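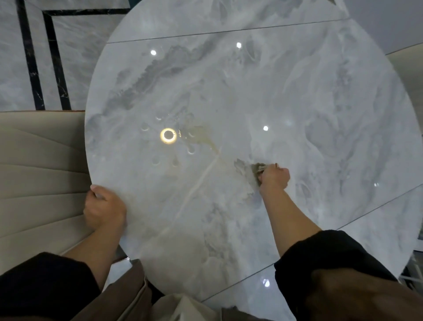 Every few months somebody sends me a new set of rules for teaching robots to do housework, and every few months I read it with a pen in my hand. The latest is from Uvetti, 25 pages, passed along by Anjana Jayasinghe, who wanted to know if I thought it was any good. I think about a third of it is. The first rule on the wiping chapter is "the task surface shall be fully visible and free of visual ambiguity." Now take a glossy marble-pattern table with gray veining all over it and ceiling lights bouncing off the top. The tan streak leading away from the cloth is a spill. How is a model supposed to know that from one look, when half the table is already swirls? The rule would have you throw out the table. I'd keep the table and throw out the rule, or at least the word "free."

People who write these things seem to picture a matte gray bench. Dining rooms don't have those. If the robot is going into a dining room, the rule should say what to do about glare and busy patterns, and the document gives that 2 sentences in an appendix.

1. Say what counts as done

This one I agree with, mostly. Uvetti asks for a written end state for each task before anyone starts. Good. But their sample end state for a floor is "surface is clean," and that's no end state at all. Clean to whom? On polished tile with beige patches in the pattern, two labelers will give you three opinions. Vasanthi Rathnayake ran a small test of this at Gidgate on a Saturday and her labelers argued over a floor until lunch. Her fix was dull and it worked: write down the mark you're removing and where it is, and call it done when that mark is gone. I've been using it since.

Hands on the floor need their own line too. The draft lumps pressing, smoothing and feeling for grit together as "contact." Those are different things to a person and they had better be different things to a robot, especially a heavy one. 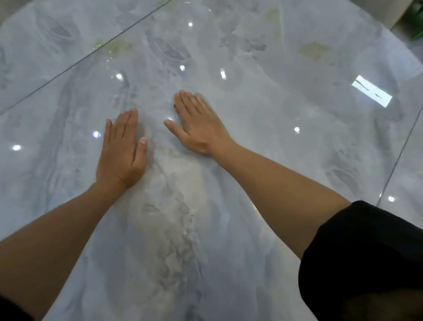 2. Objects: name them by what matters

The naming section is the part I'd fight about. It wants one label per object class, so "trivet" is "trivet." Fine until you have a few on the same table. An octagonal one with a metal mesh center and a square one with petal-shaped cutouts don't offer a gripper the same places to hold. You can put a fingertip through a cutout by accident. Mesh might flex, or it might scratch. The Bhuiyan naming sheet, which is older and uglier, has a column for "openings" and another for "insert material." I used to make fun of that sheet - I take some of it back.

The same section says both hands should be "assigned a role" ahead of time, one holding and one acting. Try sorting trivets that way. One hand lifts, the other has a corner of something else, and then they swap. Write the roles down afterward if you must.

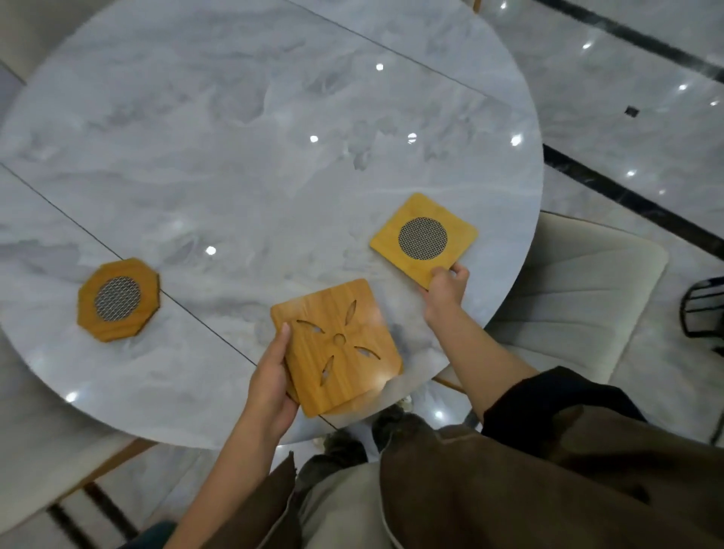
3. Force limits

Here the draft gets very confident. It gives a single pressing limit for all "household tabletops" and cites nothing. I asked Anjana where the number came from and she asked them, and the answer was that it matched the Zundonine arm they test on. So it's a limit for the arm, and the table never came into it. A table with a clear sheet laid over it is a good case. Press and drag too hard and the sheet can move or bunch up, and you'd be within the limit the whole time.

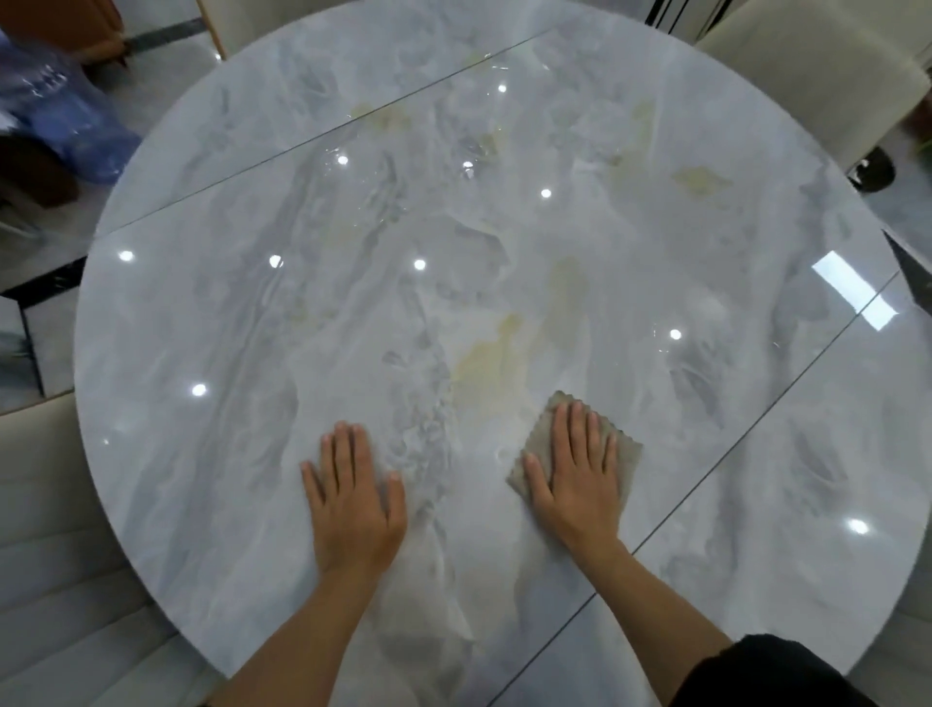

What I'd want is a limit per surface, plus a plain instruction to stop when the thing under the cloth starts to shift. That second part is harder to certify, I know, and I suspect that's why it's missing. The draft has 135 numbered requirements and I could find 5 that tell the robot when to quit. Comments close in October. I'll send mine in, and I expect to get the usual thank-you email.

Recent posts
Who signs off on a robot mop?
The Bhuiyan naming sheet, reread
Two-handed tasks and the people who score them
Against the word "robust"
Notes from a day at Gidgate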